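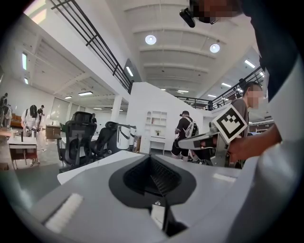

Haruto Mizuno has a low opinion of the word "curated," and he used it eleven minutes into our talk only so he could make a face. He spent 13 years buying coffee for a mid-sized roaster called Ferreira before he quit to write about the business, mostly in a newsletter that coffee people read and complain about. I went to see him because I wanted to know whether the bag on my kitchen counter was worth what I paid for it. I suspected it wasn't. I also suspected he would be a little too happy to tell me so.

The bag came from Lakow, a subscription service, and it lists the altitude of the farm, the name of the washing station, and three flavors: apricot, jasmine, brown butter. I asked whether he could taste any of those.

"Apricot, maybe, if you told me first," he said. "That's how it works. Somebody in a tasting room says apricot, and then four other people nod. I was one of the people nodding for years."

So the notes are made up?

"No, and I get tired of people saying that. They're a memory aid. A buyer needs some way to tell lot six from lot nine when he gets home. The trouble started when those scribbles got printed on the front of the bag and turned into a promise."

He drinks his own coffee from a plain drip machine, and he wouldn't tell me which beans were in it. I asked twice. I think he enjoyed that.

My main complaint going in was price. Lakow charges well over double what my supermarket does, and the website talks a great deal about farmers. I read Mizuno a line from it about "relationships that go beyond the transaction." He laughed and asked me to read it again.

"Ask them what they paid at the farm gate," he said. "Not the export price, not what they call a premium. The amount that went into the farmer's hand. A few companies will give you that number the same day. Most will send you a paragraph about values."

I did ask, as it happens. Lakow sent me two paragraphs.

Mizuno doesn't think this proves anyone is lying. When he was at Ferreira, he said, he often couldn't have answered the question himself. Coffee passed through a mill, a cooperative and an exporter, and each of them kept its own books. On one trip he visited a grower whose name had been on Ferreira's bags for two seasons. The man had never seen one of the bags. Mizuno had brought one along as a present.

"He turned it over and looked for his picture, and there was a picture, and it was of his cousin," he said. "He thought it was very funny. I didn't sleep much that night."

It's a good story, perhaps a polished one. He has told it before, in print, and in that version it was a brother-in-law. When I brought this up he shrugged and said the family was large and his Spanish was bad. I leave it to the reader.

We got onto freshness, where I had hoped for simple advice. Most specialty bags carry a roast date now, and plenty of shops act as if coffee falls dead after two weeks. Mizuno says he would rather have decent coffee at seven weeks than poor coffee at seven days, and that many light roasts taste sharp and thin if you open them too early. He keeps his in the freezer, in small jars, each with enough for a couple of mornings.

"People write to me furious about the freezer," he said. "Then I ask if they've tried it, and it goes quiet."
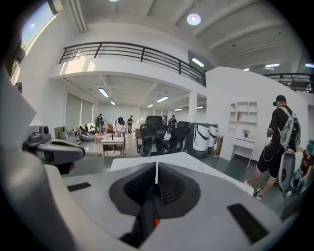 What about equipment? A friend of mine swears by a Berkora grinder that cost $300, and he claims it changed his mornings. I have an $80 one that makes a noise like gravel in a bucket. Mizuno was careful here, more careful than he had been about anything else.

"A grinder does matter. I won't pretend it doesn't, much as I'd like to annoy your friend," he said. "If you're on a blade grinder, buy something with burrs. After that you're paying for smaller and smaller changes, and at some point you're paying for how it looks next to the toaster. That's allowed. Just know which one you're buying."

He was less patient on the subject of water. A company called Trultau sells packets of minerals that you stir into distilled water before brewing, and they sent him a box to review. He brewed the same coffee with the packets and with what came out of his tap, and had his neighbors taste both without being told which was which. They were split almost evenly. He published the result and hasn't had another box.

I pointed out that a handful of neighbors is hardly a study. He agreed at once. "It's a terrible study. It's still more than the packet company showed me."

That seems to me the strength and the weakness of the man. He is very good at asking for evidence and fairly relaxed about his own. His newsletter once announced that cold brew was "a way of hiding bad beans," a claim he now says he would soften. I asked what had changed his mind. He said it had been a hot September and he had drunk a lot of it.

Before I left I put my first question to him again. Was the bag on my counter worth the money? He wanted to know if I liked it. I said I did, mostly, though I liked the second cup less than the first and I had never once found the jasmine.

"Then finish the bag and buy the cheapest thing on the same shelf," he said. "Drink that for a month. If you miss the other one, go back to it. If you don't, you have your answer, and you didn't need me."

I asked whether he had ever done that himself. He had, with a bag from a gas station on the highway north of his house. He made it through 9 days, he said, and then he threw the rest in the compost, where he is told it does some good for the tomatoes. He has his doubts about that too.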